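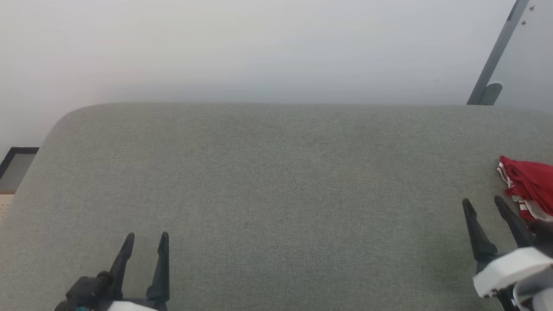

What is the Satadine kit?
Satadine is a two-arm add-on for sorting and folding household textiles. Vostholm sells it as hardware plus a software license. It does not include a mobile base.

What comes in the box?
Two arms, two two-finger grippers, a controller, power supplies, cabling, one spare set of fingertips and a printed setup guide. The head camera is sold separately under the name Gilmartin. Other cameras work if they support the resolution listed in the setup guide.

What surfaces can it work on?
Tables, beds, benches and upholstered furniture. Soft surfaces need the compliance setting turned on so that the fingers can press into the padding without tripping the force limit. Deep-pile throws and loose slipcovers should be removed first. The arms stop if the surface shifts under them.

Does color matter?
To a degree. A red garment on gray-green upholstery separates easily from its background. A gray garment on the same fabric may need a second camera pass. Stripes and contrasting trim are used as edge cues but are not required.

Can it pick up crumpled clothing?
Crumpled items are the normal starting condition. The software looks for a raised fold, closes one gripper on it, lifts, and searches for a second grasp point for the other arm. If no second point is found after 13 attempts, the item is set down and flagged.

How heavy can an item be?
Each arm is rated for up to 1000 grams. Wet laundry is outside the rating, as are items with metal hardware heavy enough to swing.

How long do the fingertips last?
Replace them after 248 hours of gripping time, or sooner if a tip is bent or chipped. The controller logs gripping time per hand. Replacement takes one hex key, and the calibration routine must be run afterward.

What is the Farkus license?
Farkus is the teaching package. It lets an operator guide both arms by hand and save the motion as a routine. The base license stores 70 routines. Saved routines can be exported but will not run on a controller without Farkus.

Can I run only one arm?
Single-arm mode handles pick and place. Folding and flattening are disabled.

Is there an on-site setup service?
Setup can be booked with the order or later. Sadia Bhutto handles scheduling for all regions. Have the mounting height and a sketch of the work area ready before booking.

What voids the warranty?
Opening the wrist casing, using third-party fingertips, or running the arms with the force limit off. Cosmetic wear on the casing is not covered.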